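Brito and the Big Red Coat (Lift and Look Board Book)
From the Findville Friends series
Published by Randudik Press

Board book, lift-the-flap. Ages 2 and up. In stock and ready to ship.

Brito is a small bear with a very large coat, and if you have ever tried to get a toddler out the door on a cold November morning, you already know most of the story. The coat was handed down from an older cousin, the sleeves are far too long, and there are so many pockets that Brito keeps losing things in them. When the mitten goes missing right before the Saturday market, the whole of Findville has to stop what it's doing and help look.

This is the second story set in Findville, and it can be read perfectly well without the first (although we do think you'll want both once you've met the baker and her geese). The text is short and bouncy, with a rhyme on every spread and a little refrain that children pick up very quickly. By the third reading you will probably find that you are no longer the one saying it.

What we like best about this edition is the flaps. They are thick and rounded at the corners, and they open sideways as well as up, so little fingers have to hunt a bit for the right edge. Under one there's a button, under another a half-eaten biscuit, and under the biggest flap of all – well, we'll leave that for you and your reader to find. The last spread folds out to show the whole market square, with the geese hidden in places that took us several bedtimes to spot.

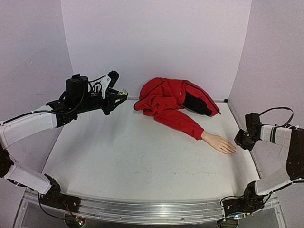 Red jacket with a black panel and ribbed cuff.

Plenty of families use the book as a gentle way into getting dressed. Brito puts one arm in, then gets stuck, then tries the other arm, and each step has its own page, so you can go as slowly as you need to. There's no scolding in it and no hurry either. The coat goes on crooked, it comes off again, and the bear is still very much loved at the end. We've had lovely notes from preschool teachers who keep a copy by the coat pegs and read a page or two while everyone is wrestling with zippers.

The pictures were painted in gouache and they have a soft, slightly scruffy look that suits the story. Findville is the kind of town where there is always a ladder leaning on something and a cat asleep where it shouldn't be, and children who like to linger over a page will find a good deal to linger over. Older brothers and sisters tend to drift over and join in too, which is always nice on a rainy afternoon.

About this edition
The first printing of 2,000 copies sold through over the winter, and this new printing has a sturdier spine and a wipe-clean cover. The story and pictures are unchanged. If you own the earlier one there is no need to replace it, unless yours has been chewed (ours has).

Details
Format: board book with flaps and one fold-out spread
Language: English
Age range: 2 and up
Series: Findville Friends, book 2
Publisher: Randudik Press
Cover: wipe-clean, rounded corners

Shipping and returns
Orders over $50 ship free. Books are packed flat in a cardboard mailer, and we're happy to add a gift note if you type one in at checkout – please keep it short, as we write them by hand. Unread copies can be returned in their original condition. If a flap arrives torn, send us a picture and we'll put another copy in the mail.

You may also like
Brito Bakes a Bun (Findville Friends, book 1)
The Slow Train to Rurkovow (picture book, hardcover)
102 Hats for a Goose (counting book, hardcover)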